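Mavstead Kitchen Fittings: A Few Pictures and Some Doubts

I have now walked through enough kitchen displays to distrust all of them a little. Mavstead opened its spring floor in April, and I went along in the early afternoon with low expectations and a tape measure. The leaflet promises "a kitchen that washes up around you." I have washed up in a lot of kitchens and not one has ever moved an inch in my direction.

The display I spent longest at is the island sink that the leaflet calls the Sistik. It is priced at $4000 before fitting, and the fitting is where these things get you. My own sink came with a house I bought cheaply, and it has outlasted 2 faucets and a garbage disposal. So I am not the easiest customer.
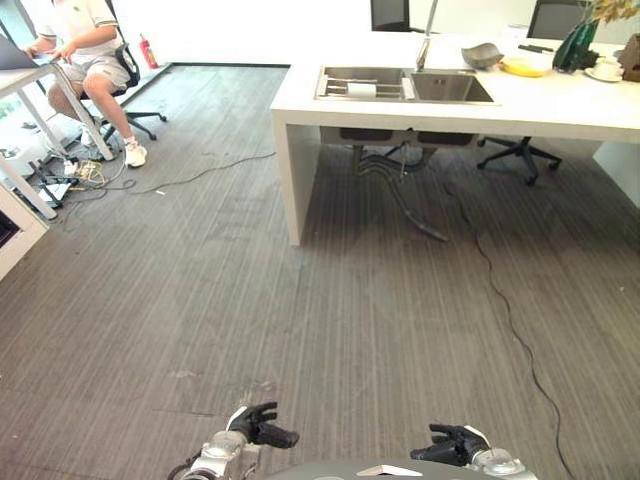
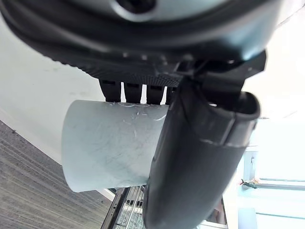

My quarrel with double sinks is an old one. People buy them believing one side will be for washing and the other for rinsing, and for a week or so that is how it goes. Then a rack moves into one basin and never moves out, and what you own is a single sink at the price of a double. The display has got there already – there is a metal dish rack sitting in the left basin with a roll of paper towels lying on its side in it, while the right basin has all the space. Paper towels are an odd thing to put where the dishes drip. At home mine would be pulp by supper. I will give them the faucet, which is tall and slim and would clear a stockpot. Whether it splashes is another matter, and a dry showroom can't tell me.

The vase of dried leaves I could do without. Every display has one now, and I have yet to meet the cook who wants brittle leaves shedding next to a plate. The angular gray bowl is handsome enough, though I would like to see somebody get oatmeal out of those corners. Give me a round bowl.

On plastic cups I am firmer. The leaflet for the Skister range says its tumblers "stay clear for life" and doesn't say whose. The pale cup in the second picture, which I take to be plastic, is covered in fine scratches and scuffs, and I have a shelf at home that looks just like it. I don't know what make it is and I am not blaming anyone. Cloudy plastic is still perfectly good for water. I only object to the word "life" on a leaflet.

Kushwaha, the store across the lot, sells a plain single basin with a 5 year guarantee and no poetry. I asked both places what the guarantee leaves out. Kushwaha handed me a sheet. Mavstead took my email address, and I am still waiting.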